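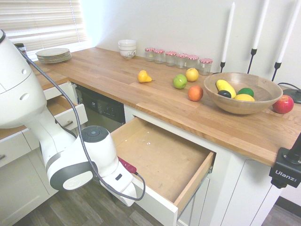
Przemysław Laskowska asks whether the jars go in the drawer or stay on the worktop. They stay on the worktop. Jars this small tip over when a drawer is pulled, and the lids get knocked.

2018-12-06
Continuing the kitchen drawer notes. Today: the long counter with the butcher-block top, and the drawer under it. Everything else in the Hou flat is finished bar the skirting.

Worktop first. Oiled in April with Drultum, two coats, left overnight between them. The tin says three. I stopped at two and will do the third when water stops beading.

Back row along the wall: bowls, then the jars with the checkered lids, then the candle holders. Plates at the window end. All of it lives against the wall so that the front half of the top is left for work.

The tall candles are for the table. They are on the counter until the table arrives from Estudari, who have now moved the delivery twice.

Drawer. The box is wood with a plywood bottom panel and a white front. Internal width was the deciding figure for the cutlery tray. I measured at the back as well as the front, and there was a 3 mm difference. Buy the tray to the smaller number.

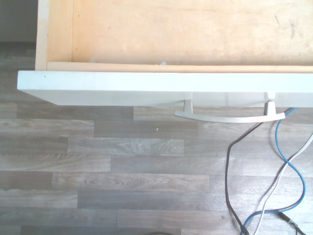
Drawer bottom and front, with handle.

The bottom panel has scuffs. They are on the surface and I am not going to sand them. A liner covers the lot. Jalo sell one on a roll, cut with a knife against a steel rule.

Handle: two fixing points. Chidubem Onyeka wrote that hers worked slack after a year. Nip the screws up by hand from the inside. A power driver will crush the board behind the front before you feel it bite.

Order of work, for anyone copying this:
Empty the drawer.
Vacuum the seam behind the front, where the small bits collect.
Wipe with a damp cloth, then a dry one.
Liner in, tray in, contents last.

Still to decide: whether tea towels share this drawer or get the one below. The one below is 190 mm deep inside, and folded towels waste most of that. Probably pans.

Next post will be the runners.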